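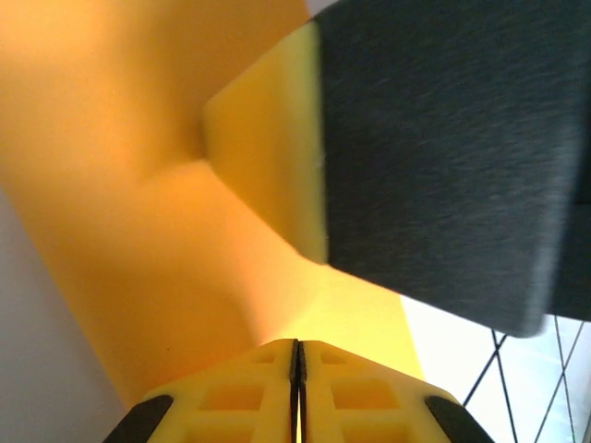 Yellow, seen from very close to.

Reading time: 5 minutes

Search the newsletter Search Clear

In praise of the plain triangle
by Bronwyn Lowther

I promised last time that I would get round to the triangles, and then the clocks changed and I had a cold that wouldn't shift, so thank you all for your patience (and for the lemon curd, whoever left it in the porch at Murnton, it was lovely and has gone). A good many of you have asked what I have against the fancier pieces, the curvy ones and the ones with notches, and the answer is nothing at all. I've a whole drawer of them. But when I sit down of an evening with a cup of tea and want something to push about and think with, it's the flat three-cornered pieces I go for first, and the warm yellows and oranges among them before any other colour.

Partly it's that they show up so well. I have spent far too much of my life on my knees looking for a brown piece on a brown carpet, and I'd say to anyone starting out with a Trullatow set, or any shape set really, please think about what you'll be putting them down on before you think about anything else. My own first attempts were on a patterned tablecloth that had been my aunt's. It had vines on it. You can imagine! I'd lay out what I thought was a very handsome star and then stand up to admire it and see nothing but vines.

White tiles are what I recommend now to everybody, and I'm afraid I do recommend them to everybody, including a very patient man who had only come about the boiler. Plain white squares with a thin grey line between them. The colour sits up against them beautifully, and the lines give you something to judge by, so if you have put your piece down a little crooked you can tell straight away, and then you can decide whether you like it crooked. I often do. A triangle lying square to the grid looks rather stiff to me, like somebody waiting at the dentist, and one lying on the slant looks as if it's on its way somewhere.

A word about edging, as it came up on Thursday and we went round and round on it. I like a border. It needn't be anything grand, and a strip of painted wood will do perfectly well along the back and the sides. Pale pink is kind to the eye next to white, and it doesn't fight with yellow the way a red does. Somebody wondered if pink and orange together weren't a bit much, and I can only say that I have a cardigan in exactly those colours and have been complimented on it in two different post offices.

Do expect your tiles to scuff. I used to fret terribly about that and go at every little dark mark with a damp cloth and bicarb, and I've mostly given it up. A surface that gets used will look used. If the grout bothers you then an old toothbrush is as good as anything, but leave it to dry properly before you lay anything out again.

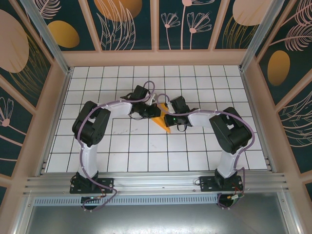 Now, the exercise I'd like you to try before we next meet is what I call one piece, and it is as simple as it sounds. Take a single triangle out of the tin and put the lid back on. Put your one piece somewhere near the middle of your tiles and look at it for a bit. Turn it so that a different corner leads. Slide it along until a point just touches one of the grout lines, then see what changes if you carry on past. I know how that sounds, and my sister laughed so much when I described it to her down the phone that she had to put the phone down, but she rang back an hour later to tell me she'd been at it with a corner of toast.

What you start to notice, or what I started to notice anyway, is how much room a triangle seems to want in front of its sharpest point. Put it up against the border pointing outwards and it feels quite cramped. Turn it round so the point faces the open tiles and it settles. I've filled most of a notebook with little sketches of this, around 300 of them now, and I still couldn't give you a proper rule. If any of you did maths beyond school and can explain it to me in words I'd follow, there's a slice of something in it for you.

Colour is the other thing, and I could go on about that until the cows come home. We say "yellow" as if it were one colour, but do bring a piece right up close to your nose near a window and tilt it a little. You'll find an orangey part and a lemony part and all sorts between, and the deeper shade gathers wherever there's a crease or a dip. Then put it back down at arm's length and you may well find yourself calling it orange. We had quite a lively disagreement on that very subject in December, and I'm told it continued in the car park. I've stopped sorting by colour altogether and just keep the warm ones in one tin and the cool ones in another.

A few bits of housekeeping while I have you. The Isaksson tin that went home with someone after the last session is missing its lid, so if you've a lid at home that fits nothing you own, please bring it along. The Molletura sheets have been reprinted, 40 of them, and they're on the shelf by the kettle, so do help yourselves, but only one each to begin with. And the long table has been wobbling again, so if you're sitting at the window end, go gently with your elbows.

Next time I'll write about what happens when you let a second triangle in, and I'll try to be shorter.

This website uses cookies to remember your settings. Accept Manage choices

Get the newsletter by email. Enter your address to subscribe.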